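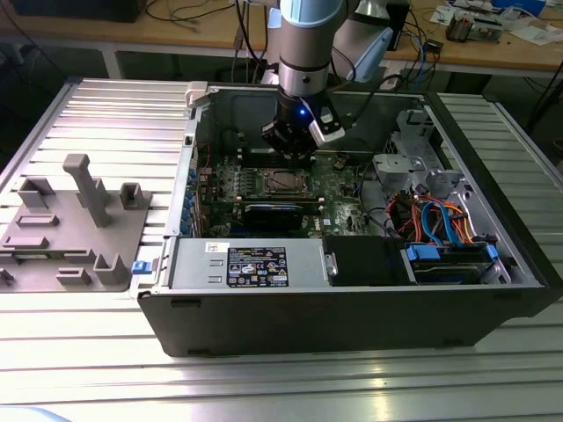 4.3 Working limits for open-case disassembly

Read this section before you load a program. The Henoven cell passed its risk assessment, and a passed assessment mostly tells you that someone filled in the form. It was done in March with one type of tower. Yours may be different.

1. Unplug the computer from the wall and wait 2 minutes. The arm has no way of knowing whether a power supply is still holding a charge. Never open the supply itself.

2. Lay the tower on its side with the panel off and clamp it to the table. Do not trust its weight to keep it still.

3. Tie back any loose cables that cross the gripper's path. The planner is supposed to route around them. Gadisa Ambaye's test notes from Plovavside list enough snagged wires that we ask you to do it by hand.

4. Set the speed limit to 100 mm per second for the first pass. Check the figure on the pendant after you save it, as older versions of the software drop it without a warning.

5. Run the path 3 times with the gripper open and nothing to grab. Watch the clearance over the CPU socket. If you have to guess at the gap, raise the approach height and start over.

6. Press the emergency stop once during the last run. Log the result, including your name.

CAUTION: "Collaborative" on a data sheet describes the arm. It does not cover the gripper, the bracket mounted beside it, or a sharp drive cage. Keep your hands out of the case while the drives are enabled, whatever the sales brochure shows.

NOTE: The force limit supplied by Auer was measured on a flat pad. We have seen no figures for edges or corners, and until we do, treat it as a starting point.

NOTE: Plitmont advises a full recheck after around 900 cycles. Liesl Hauser, who signs off changes to this section, wants one after every gripper swap as well. Follow whichever comes first.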